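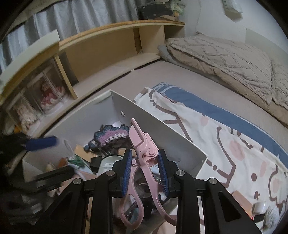
件名: Re: [skustus-ml] 床置きの箱、中身の分け方について
差出人: Skustus 手しごとML(道具と材料の部屋)
日時: 土曜 21:40

Skustus MLのみなさん、こんばんは。

先週いただいた質問への返信です。長くなったので、先に本題だけ書きます。はさみを先に出す、編みかけは箱から抜く、小さいものは浅い容器に移す、残りは箱に戻してよい、という順番です。以下、質問を引用しながら書きます。

> はじめて投稿します。かぎ針編みを中心に、たまに布小物も作っています。
> 手芸専用の部屋はなく、普段は居間の床に白い段ボール箱を置いて、
> 道具も材料も全部そこに入れています。

うちもほぼ同じです。白い段ボール箱を床に直接置いていて、上のふたは使っていません。箱の横にマットを敷いて、出したものはそちらに広げます。床がカーペットなので、糸くずや細かい部品を直接置くと毛足に入ってしまいます。マットがあれば、最後に端を持ち上げて中央に寄せれば済みます。

マットの柄は無地のほうが探しやすいのですが、うちのは柄物で、そのまま使っています。買い替えるほどの差はないと思います。どうしても小さい部品が見えにくいときは、柄の上に白いタオルを1枚重ねます。

> 箱の中は編みかけのモチーフ、はさみ、柄のついた道具、容器のふただけ、
> 何かの台紙、と混ざっています。使うたびに手を入れて探すのですが、
> だいたい目的のものが一番下にあります。
> みなさんはどう分けていますか。種類別でしょうか、作品別でしょうか。

両方試しました。結論から書くと、道具は種類別、材料は作品別です。

種類別だけにしたときは、糸の置き場所、針の置き場所、はさみの置き場所がそれぞれ別になり、作業を始めるたびに全部から集める必要がありました。片づけるときも全部に戻すことになります。疲れている日は戻さず、元の箱にまとめて入れてしまいます。3日で元どおりでした。

作品別だけにしたときは、はさみが足りなくなりました。作品の袋ごとに糸切り用のはさみを入れておきたくなって、結局どの袋にも入っていない、ということが続きました。

いまは、はさみ、針類、メジャーのような「どの作品でも使うもの」を一か所にまとめ、糸とモチーフと編み図は作品ごとの袋に入れています。箱は「どちらにもまだ入っていないもの」の一時置き場です。箱の中が混ざるのはかまわないことにしました。

> それと、はさみのことを聞きたいです。刃を出したまま箱に入れているので、
> 手を入れるときに少しこわいです。専用のケースは買ったほうがいいですか。

はさみは最初に出します。箱の中身を見る前に、まずはさみだけ取り出して、箱の外の決まった場所に置いてください。ほかの分類を始めるのはそのあとです。

上からのぞいたときに持ち手が見えていれば、輪のほうをつまんで上に引きます。見えていないときは手を差し込まず、上に載っている編み地をめくって場所を確認します。ここで急いで引き上げると、刃が編み目に引っかかります。一度、編み終わったモチーフの縁を切ってしまい、3段ほどいて編み直しました。

持ち手の色は目立つもののほうが便利です。うちのはピンクで、毛糸に紫やピンクが多いときは紛れますが、黒い持ち手よりは見つかります。黒は箱の影に入ると見えません。

ケースについては、買わなくても間に合います。わたしが使ってきたのは次のようなものです。

・厚紙を二つ折りにして、底と脇をテープで留めたもの
・余り布を筒に縫ったもの
・使い終わったラップの芯を短く切って、片側をつぶして留めたもの

一番長持ちしたのは厚紙です。布は刃先が抜けてくるので、内側に厚紙を入れないとあまり意味がありません。ラップの芯は丈夫ですが、かさばるので箱の中では場所を取ります。

厚紙ケースの作り方を書いておきます。

1. はさみを閉じて厚紙の上に置き、刃の部分の長さを測る。
2. 刃の長さに指1本分を足して、幅は刃の一番太いところの倍に少し余裕を持たせて切る。
3. 縦に二つ折りにし、脇と先をテープで留める。先は二重に巻く。
4. 差してみて、逆さにしても落ちなければ終わり。ゆるければ脇をもう一度巻く。

厚紙は、毛糸に入っていた台紙や、服についてくる板紙で足ります。箱の中に残っている台紙もこれに使えます。わたしは刃先の側に油性ペンで線を1本引いて、どちらが先か分かるようにしています。

小さなお子さんやペットがいるお宅では、ケースに入れたうえで、はさみだけは箱に戻さず棚の上か引き出しに入れてください。床置きの箱は手が届きます。ケースは簡単に抜けます。

> 切れ味も気になっています。紙も糸も同じはさみで切っているせいか、
> 糸の端がつぶれたようになります。研ぎに出している方はいますか。

前にSturnettiの研ぎ教室に出たことがあり、そのとき聞いた話とうちでやっていることを合わせて書きます。

紙と糸は分けたほうがいいです。ただ、分けるというのは2本目を買うことだけではなく、紙用を箱の外に置くことです。同じ箱に2本入っていれば、先に手に触れたほうを使います。うちでは紙用を文房具の引き出しに移しました。それだけで糸用の持ちが変わりました。

糸の端がつぶれるときは、研ぐ前に次を見てください。

まず、刃に粘着が残っていないか。テープを切ったはさみは刃の内側に糊がつきます。無水エタノールを綿棒か布につけて、刃の根元から先に向かって拭きます。逆向きに拭くと布が切れますし、指も危ないです。樹脂の持ち手にはつけないようにしてください。曇ることがあります。

つぎに、支点のゆるみ。はさみを開いて片方の持ち手だけを持ち、もう片方がすとんと落ちるようならゆるいです。ねじ式なら少しずつ締めて、途中で止まるくらいにします。締めすぎると今度は手が疲れます。かしめてあるものは自分では締められないので、そのまま使うか、店で聞いてください。

拭いて、支点も見て、それでも糸が逃げるようなら研ぎに出します。安いはさみだと研ぎ代のほうが高くなることがあります。その場合は紙用に下ろして、糸用を新しくします。アルミホイルを切ると切れ味が戻るという話がこのMLでも何度か出ていますが、うちでは少しましになる程度で、1週間で戻りました。

> 編みかけのモチーフも困っています。色は決まっているのですが、
> 途中で止めたものが何枚もあって、どこまで編んだか分からなくなりました。
> ほどいたほうがいいのでしょうか。

編みかけは、箱から出して袋に入れるのが先で、ほどくかどうかはあとで決めればいいと思います。

箱に入れたままだと、ほかの道具が引っかかります。かぎ針の先、はさみの先、プラスチックの部品の角など、全部編み目に入ります。特に太い糸でゆるく編んだものは、引っ張られると1目だけ長く伸びます。伸びた目は、隣の目から順に送っていけば戻せますが、時間がかかります。

袋に入れるときは、次のものをいっしょに入れます。

・その作品の糸の残り(少しでも)
・使っていた針の号数を書いた紙
・どこで止めたかのメモ

メモは「4段目の角、あと2つ」くらいで十分です。わたしは以前、きれいな表を作って書き込む方式にして、5回ほどで書かなくなりました。いまは糸の帯紙の裏に鉛筆で書いています。

どこまで編んだか分からなくなったモチーフは、裏返して段の境目を数えます。四角いモチーフなら、角から外に向かって見ると段が分かりやすいです。色替えをしているものは、色の順番が編み図がわりになります。紫、青緑、ピンク、生成りのように色を替えていれば、仕上がったものを1枚横に置いて見比べるだけで、足りない色が分かります。仕上がったものが1枚もないときは、一番進んでいるものを見本にします。

参考までに、わたしは去年の秋からHawthorneの糸でひざ掛けを編んでいます。全部で127枚つなぐ予定で、いま40枚です。箱に入れていた頃は枚数も分からず、同じ配色を何枚も編んでいました。袋に移して、仕上がったものだけ重ねて糸でひとくくりにするようにしてからは、続きをすぐ始められます。ペースが上がったかというと、それは変わっていません。

ほどくかどうかは、糸の状態で決めています。毛足の長い糸は、ほどくと毛が絡んで切れるので、うちではほどかず小さい敷物にします。普通の並太なら、ほどいて湯気を当てて、かせにして下げておけば使えます。

> 小さい部品も行方不明になります。ふたのある丸い容器に入れていたのに、
> いつのまにか中身とふたが別々になっています。

丸い容器は転がりますし、ふたがねじ式でないものは箱の中で押されて外れます。ふただけ出てきたら、箱の底に本体がある可能性が高いので、全部出すのはそのときにします。

うちでは深い容器をやめて、Ramumの浅い仕切りケースにしました。段数マーカー、とじ針、安全ピン、ボタンを入れています。仕切りは入れる前に決めず、マットに広げて、かさの大きいものから場所を決めました。先に仕切ってしまうと、ボタンだけ入りきらなくなります。

ケースの外側に名前は書いていません。中が見えるので不要でした。中が見えない缶を使うなら、ふたではなく側面に書いてください。ふたに書くと、ふたが入れ替わったときに困ります。

ぽんぽんや綿のような軽いものは、部品と同じケースに入れると繊維がつきます。小さいジッパー袋に分けて、空気を少し残して閉じるとつぶれません。

> 最後に、棚のことです。低い棚が一つあるのですが、飾っているもので
> 埋まっていて、手芸のものを置く場所がありません。

飾っているものは動かさなくていいと思います。人形やケース入りのものは重さもありますし、動かした先にまた場所が要ります。

低い棚で使いやすいのは床から一番近い段です。そこが少しでも空いているなら、箱ごとではなく、作品の袋を立てて入れてください。袋は寝かせて重ねると下のものが出なくなります。ブックエンドを1つ入れておくと倒れません。

棚の上に毎日使うものを置くのは、うちではうまくいきませんでした。かばんや郵便物が先に載ります。花や額のような動かないものだけにしておくほうが、結局は散らかりません。

箱の置き場所は、棚の前ではなく横にします。前に置くと、棚のものを取るたびに箱を動かすことになります。段ボールは何度も引きずると底の角から傷むので、底に厚紙をもう1枚敷いておくと長く使えます。側面に穴があっても、指を掛けて持ち上げるのはやめたほうがいいです。小さい穴は端が裂けます。持つときは底に手を入れてください。

以上をまとめて一度にやろうとすると半日かかります。わたしが最初にやった順番を書いておきます。

1日目。はさみと、先のとがったものだけ出す。厚紙のケースを作る。残りは触らない。
2日目。編みかけを出して袋に入れる。メモは分かる範囲で書く。分からないものは「不明」と書いて入れる。
3日目。残りをマットに広げて、小さい部品をケースに移す。ふたと本体を合わせる。合わないふたは捨てる。

3日目のあとに残ったものは、箱に戻しました。何に使うのか分からないプラスチックの部品も入ったままです。捨てて困ったことがあるので、編み機や毛糸巻きを持っている方は、しばらく取っておくほうがいいかもしれません。

返信を書きながら自分の箱も見直しましたが、単三電池が2本出てきました。使えるかどうかはまだ試していません。

あと、以前このMLで話に出ていた、はさみの持ち手に毛糸を結んで目印にする方法について。やってみた方がいたら使い心地を教えてください。輪に結ぶと指に当たりそうなのですが、結ぶ場所で違うのかどうかが知りたいです。左利き用のはさみでの例もあれば助かります。

次の持ち寄り会では、余った台紙と空き袋を持っていきます。必要な方は当日声をかけてください。糸の交換は前回と同じで、帯紙のあるものとないものを分けて持ってきてもらえると並べるときに楽です。

--
Skustus 手しごとML
道具と材料の部屋
投稿するときは件名の [skustus-ml] を残してください
引用は必要な部分だけでお願いします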